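Prarmont Releases Results on View Selection for Two-Arm Household Manipulation in Simulation

PRARMONT, December. The Vedetti project has published results from a study of how a two-arm robot policy uses its cameras while working in simulated homes. The study compares a policy that reads all camera views at every step with one that weights each view before acting. Both were trained on the same 1000 simulated episodes and tested on 200 more in room layouts held out from training.

The weighted policy completed its assigned task more often than the baseline in the held-out rooms. The difference was largest in tasks where an arm had to reach along a counter with several unrelated items on it. In open floor tasks the two policies were close.

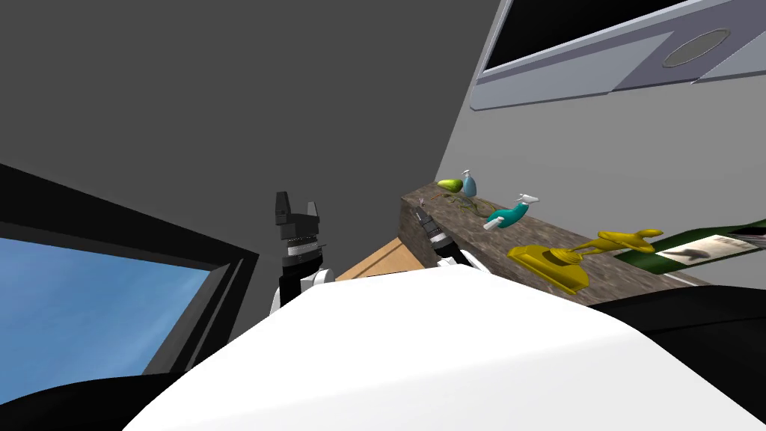 Household objects are placed on kitchen surfaces by a random sampler called Ziltov, which also sets their orientation. Items may come to rest upright or on their sides. The sampler does not sort objects by room, so a counter can hold things that would not normally be kept in a kitchen. The policy is given the name of the target object and no information about the others.

Each episode supplies a body view and a view for each gripper. The baseline joins the features from all views into one vector. The method under test, named Hsueh, first scores each view for how much it says about the next motion, then scales the features by that score. The scoring network is small and is trained together with the policy. No labels for view quality are used.
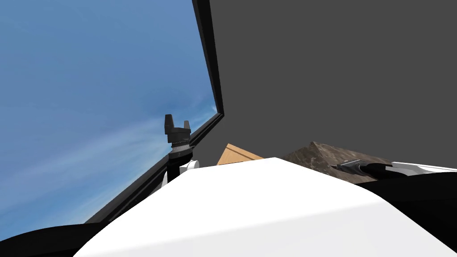
Vedetti Project Office
Technical Communications, Prarmont

A main finding concerns gripper views with little content. When a gripper points at a bare wall or at the sky through a window, its view carries almost no information about the task. The baseline still gave such views full weight, and its arm motions became less steady. Hsueh lowered their scores within a few steps and relied on the body view until the gripper turned back toward a surface. 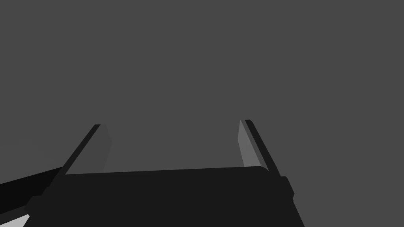 To measure this effect, the team selected 522 test segments in which at least one gripper view showed no object or work surface. These segments were scored separately from full episodes. The measure was the distance between the commanded path of the arm and a reference path computed with full knowledge of the room. Hsueh had the lower path error on this set. On segments where all views showed the work area, the two methods gave nearly the same error.

Removing low-content views completely was also tested. This version did worse than Hsueh, mainly at the moment when an object came back into a gripper view. A small remaining weight appears to help the policy respond to the change.

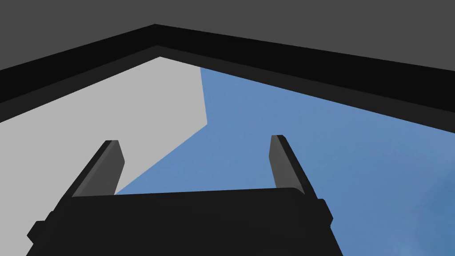 All results were obtained in simulation. Lighting is simple and textures are limited, and the low-content views are therefore more uniform than views from physical cameras would be. The results should not be read as a measure of performance on hardware. Tests with added image noise are in progress.

The training configuration, the Ziltov placement settings and the list of held-out rooms are available from Prarmont on request. Requests should state the intended use and the simulator version.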